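I've been living with the Lerner bimanual handover kit since April, and it's time I wrote it up properly (9/23/25, for anyone checking which release I mean). Short version: the method is clever, the result mostly holds up, and the docs are a dog's breakfast.

If you haven't come across it, Lerner is a training recipe for passing an object between two arms. You teleoperate a batch of demos, and it learns both arms as one policy, with the wrist and fixed views all going in together. The bit I love is the contact weighting — it leans hard on the moments when a fingertip is at the object's surface, and coasts through all the boring travel. My old Flavirex baseline treated every timestep the same and you could tell!

I gave it 400 demos to learn from, all with everyday bits and pieces on a timber bench, dish rack and stapler and so on left in place as clutter.

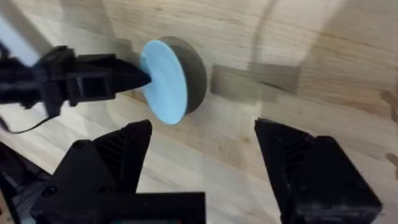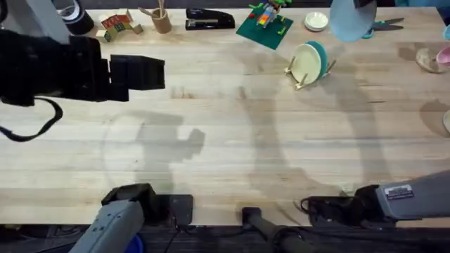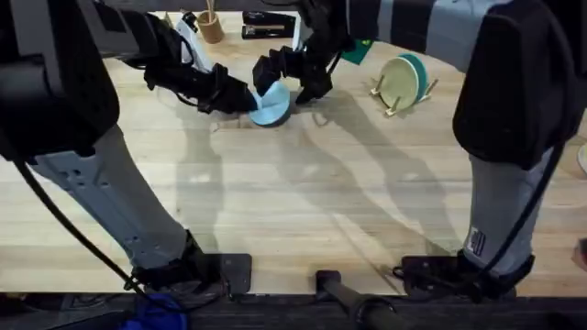
Round, shallow things are where I expected it to fall over, and in the first week it did. One arm would commit early and shove the thing sideways into the other. Turning the contact weight down a notch sorted most of that out. After retraining I ran 401 handovers and got 146 failures, which sounds awful until you hear that Flavirex dropped well over half on the same set. I'd call that a real result, though I wouldn't let it near the good crockery.

Gripes? Training is slow (my last run was 3897 minutes, so pack a lunch), and the calibration tool, Wurkasley, throws away your settings if you close it in the wrong order. I've lost two arvos to that. The default colour jitter is also way too strong for pale objects, so halve it before you start.

If you're already set up with two arms, grab it. With a single arm you'd be better off with Ccori, and it's a much easier install. I'm keeping Lerner on the bench and having another go at thin lids once the next patch lands.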